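Lindness opens its Findau data center to visitors

Lindness, the social network with 8 million members, let the public into its Findau data center for the first time last month. We signed up for one of the morning tours.

The building sits behind a supermarket on the road to Rultlow. Visitors leave their bags at the desk, get a paper badge and watch a short film on how a posted photo gets from a phone to the servers. Then it's up one flight of stairs to the machine hall - 770 racks, and loud enough that the guide used a headset.

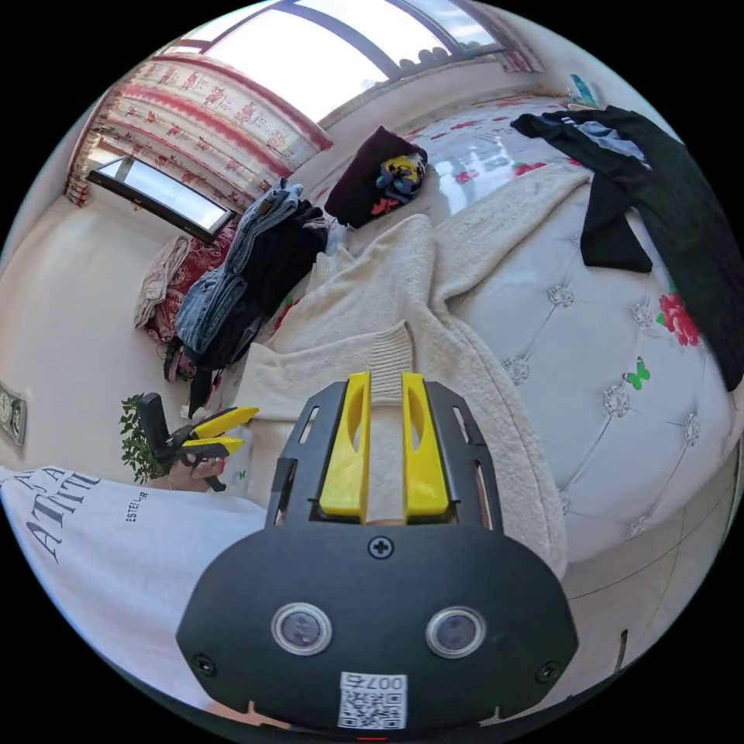 By Imke Stöcker | Feb 19, 2022 | Social Media

The second stop was the moderation office, where 300 people check reported posts in shifts. Our group stayed behind glass. The guide said most reports are spam, and that the team will move to a larger floor in June.

Questions were taken in the canteen. Several visitors asked about Leite, the paid version without ads. Lindness would not give subscriber numbers, but said the price will stay the same this year.

Tours are free and last an hour. The company had 800 places on offer and all are taken. A waiting list is open on its website.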